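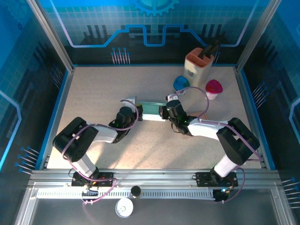 CHAPTER 6

Things That Stay Out

Key terms: standing item, passing item, landing spot, footprint, reach zone, lid debt

Every home has a surface that was going to be kept clear. The owner may have said so out loud, possibly to guests. Then a knife block arrived, and a cup, and a second cup, and a roll of tape that was only going to be there until someone found the right drawer.

Chapter 5 dealt with what goes behind doors, where most storage advice would like the subject to end. This chapter is about the things left standing in the open. Some of them have earned it. A knife block is a piece of storage that itself has to be stored, a problem its makers have cheerfully handed to you. It is too tall for most drawers, too heavy to want to lift down from a shelf, and awkward to use inside a cabinet unless you enjoy pulling out a blade at shoulder height. So it stays out. The one in the opening photograph is beige with a salmon-orange top and stands toward the back, on the right, with a black handle sticking up out of it. Two lidded cups, one of them blue and the other white with a pink lid, have settled in beside it. Cups do this.

We will call the knife block a standing item. A standing item is anything whose usual place is the surface itself. If you put it away, you would be putting it in the wrong place. A passing item is anything that is on the surface between one place and another. The trouble begins when a passing item stops passing.

The Plandberg Counts

Much of what we know about this comes from people who were willing to look at other people's counters for a living. Wanpen Jitpraphai spent the better part of two winters doing so in the Plandberg, an apartment building in Ellery with small kitchens and very patient tenants. She recorded 305 objects on open surfaces and then asked the tenants, one object at a time, whether each was supposed to be there. For 241 of them the answer was yes.

Students tend to find this number encouraging. Jitpraphai did not. She came back in April and asked a different question: when did you last pick it up? A good many of the objects that were supposed to be there had not been touched since her first visit. One tenant defended a fondue set at some length. It is in her field notes under "furniture."

Her point, which we will borrow for the rest of the chapter, is that people are poor judges of what is standing and what is merely stuck. We grow used to the outline of a thing. After a month a roll of tape on a shelf looks as settled as the shelf does.

Lid Debt

Cups deserve a section of their own, and in this chapter they get one. An open cup on a counter makes its case quickly. Either there is coffee in it or there isn't, and anyone walking by can settle the matter. A lidded cup keeps its affairs private. It might hold tea, or paper clips, or something that used to be tea. Since finding out takes a small effort and may end badly, people leave it alone.

Rodrigo Garrido gave this the name lid debt: the checking you owe to a closed container, which grows the longer you put it off. His cure is dull and it works. At the end of the day, every lid comes off. Whatever has a home goes home, and the cup follows it. He tried this in his own kitchen before recommending it to anyone else and reports that he now owns fewer cups.

Flat Things

Boxes and trays get a softer hearing than they should. A flat, light tray looks like order. Set one down under some clutter and you have, at no great expense, organized clutter. This can be a real gain — a tray lets you lift six things at once and wipe beneath them — but only if somebody does the lifting. A tray that never moves is a slightly higher counter.

Size matters more here than students expect. Choose a tray by its footprint, the area it covers, and measure the free surface with the standing items in place. People measure the bare counter, buy the tray that fits it, and then remember the knife block.

Before You Read On

Pick one surface you use daily. Don't tidy it first; we will know, and so will you. Draw it from above, marking each object as a rough shape. Write S beside each standing item and P beside each passing item. Where you hesitate, write both letters and the date.

Keep the drawing. You will need it for the reach zone exercise in Section 6.2, where we measure how far you stretch for the things you use most and compare it with how close you keep the things you don't. Bring a tape measure, and put it away afterward.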